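What I Learned Pricing Grippers on a Small Budget

19 May 2019

The number we were given was 2,000 dollars. It was written on a sticky note and handed to me with the sort of smile people use when they give a dog a pill inside some cheese.

Qistina Jugah had asked for hand-held grippers, the kind you squeeze yourself while you do ordinary table chores, and she wanted enough of them that people wouldn't have to wait in line. I said I'd put together a plan. I own a spreadsheet, so this was thought to be my department.

The first quote came from Tradix. It was a lovely quote. It had a cover page. It also had a line for "onboarding" at 500 dollars, and when I called to ask what we'd be boarding, the man said it was mostly a phone call. I pointed out that we were on one now. He didn't take it off.

Zostton was cheaper, at 305 dollars a unit, and I got as far as typing up the order before I read the part about finger pads. The pads are sold separately. They wear, they shed, they go fuzzy at the edges, and they come in packs of eight that cost more than my shoes.

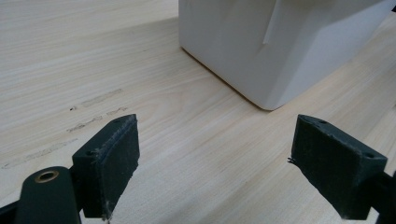
So the spreadsheet grew a second tab, called "stuff that wears out," and it is now longer than the first. Pads, screws, bushings, spare fingers, shipping on the spare fingers. If you're planning one of these, start with that tab and work backward to how many grippers you can afford to keep fed. In our case the answer was four, with what's left over going to pads and a small fund I have labeled "December," when everything breaks and every supplier is at the beach.

Evaristo Tapia wanted to know why we couldn't print the fingers ourselves. We can, and we will, once he has finished fixing the printer he took apart to see why it was making that noise. I've given the printer its own row. For now it says zero, in red.

I also asked whether we had a line for tables. We do not. We have the tables we have, scuffs included, and I've been told they are fine.

The order goes in as soon as Qistina signs it. She has asked what bushings are.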